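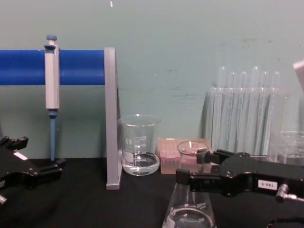 Pipette on its stand beside a glass beaker.

Magnesium labels: which number to read

Readers of the supplement pages often ask why two magnesium products with the same figure on the front can list very different amounts on the back. The front figure is usually the weight of the whole compound. The back figure, in the Supplement Facts panel, is elemental magnesium, and the percent Daily Value is worked out from that.

Ornari, a glycinate capsule, is sold in bottles of 99. The serving size is 2 capsules, so a bottle does not divide evenly and the last serving is a half one. Ritchie is a citrate powder with a scoop in the tub. The scoop is a measure of volume, and powder settles in storage, so a level scoop from the bottom of the tub can weigh more than one from the top. A kitchen scale that reads to a tenth of a gram gets around this.

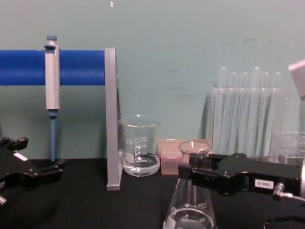 Words: Ailsa Niven | Supplements desk

Form matters as well as amount. Oxide carries the most magnesium by weight but dissolves poorly. Citrate dissolves well and draws water into the bowel, which some buyers want and others do not. Glycinate is bulkier per milligram, hence the larger capsules and the two-capsule serving. Products sold as a "complex" may blend all three, and the label need not give the share of each.

The Brekent tablet is one of these. Its panel lists 386 mg of magnesium "as oxide, citrate and glycinate" with no further breakdown. That is above the 350 mg upper limit set for adults in the United States for magnesium from supplements — food sources are not counted toward that limit. Half a tablet is an option, and the tablet is scored.

Essam Hegazy, who keeps our price table, has added a column for cost per 100 mg elemental. Skurnico moved up over 20 places when the table was sorted this way, mostly on account of its plain packaging and large bottle. The revised table goes online in September.

People with reduced kidney function, and anyone taking certain antibiotics or thyroid tablets, should speak to a pharmacist before starting magnesium in any form.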